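Notebook, Montoya kitchen rig
August, started 9:40

Picking up from the last entry. The speed limit question is closed, so this one is about working rules at the sink. Zoseo wants a written practice sheet before we hand over the dish task, and I would like ours to come out of what we do at the bench. Their template is 14 pages and most of it is for palletizing cells with a fence. We have a kitchen counter and people standing at it.

What I kept from their template:

Stop button within reach of whoever is standing at the counter, and a second one at the desk. Both tested at the start of the day, with the arm moving. Testing with the arm parked does not count, we had that argument already.

Tool speed capped at 250 in the config file whenever a person is inside the tape. Scratch that, the unit in the Futar controller is not what the template uses. Cap is now written as a named profile, "shared," and the sheet only refers to the profile name. Whoever changes the numbers behind it signs the log.

No reaching into the basin while the arm is enabled. Disable, wait for the light, reach in, hands out, say "clear," enable. It is slow and it stays.

What I dropped: the floor scanner section (we have none), the pallet stuff, and the paragraph on hearing protection.

11:15

Went through the Mimix episode log for the sink task, 136 episodes. Sorted the aborts by what the operator wrote. The notes are a mess. "Bad grasp," "slipped," "gave up," and one that only says "no." We can't write a rule from that. New rule for the sheet: every abort gets one code from the short list plus one sentence. Codes so far are G (grasp), C (contact with basin or counter), K (cable), P (person inside tape), S (software). If it is two things, write the one that came first.

K needs its own code. The gripper cable has to have enough slack for the wrist to turn fully and not so much that it hangs lower than the fingers. Wording for the sheet: "Before enabling, move the wrist by hand through its range and watch the cable the whole way. Re-tie if it pulls or catches." Also check ties for cut ends that stick out. File them flat or replace.

The pad life question is still open. Supplier sheet for the finger pads says inspect at 1,000 cycles. I would rather say 900 and do it with the weekly wipe-down. Inspect means take them off and look at the back, too.

1:30

Sink work. Layout rules as I would write them now:

– Nothing made of glass within the sweep of the elbow. Back of the counter is fine if the elbow profile is on.
– Anything staged for a later episode goes on the side away from the arm base.
– Flatware that is going to be picked should not lie under a bowl at the start unless the episode sheet says "cluttered."
– Faucet hose parked the same way each time, and noted if it was moved.
– Personal mugs and food can stay on the counter but get written down as part of the layout. Clearing them every time makes the data too tidy, and Zoseo asked for normal kitchens.
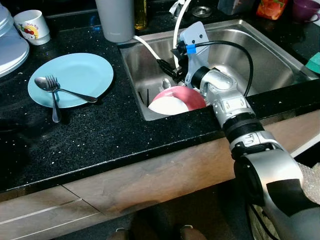
Gripper over the basin, red and white bowl tilted against the front wall. Spoon tip and fork handle behind it, chopsticks to the left.

Under the third rule this one has to be labeled cluttered. I would also add a line for chopsticks: they lean, they are thin and dark, and the basin check before enabling should name them specifically. Put it under C for now if the fingers touch them on the way to something else.

Plate on the left has the spoon and fork lying across it, with the fork handle past the edge and onto the granite. Need to decide if that is one object or three for the layout form. My vote is three, with "resting on" filled in.

Feet rule: the tape should go far enough forward that a person standing at the cabinet is clearly in or out. With the current tape you can argue either way, so assume in and use the shared profile.

3:50

Typed up the first half. Still to do:

– add the code list to the Mimix form as a drop-down
– second stop button label is peeling, print a new one
– ask Futar if the profile name shows up in their exported log
– move the tape
– pad inspection interval, get a yes or no on 900

Draft is in the shared folder under "sink practice." Comments in the margin please, and leave the old text in until I have read them.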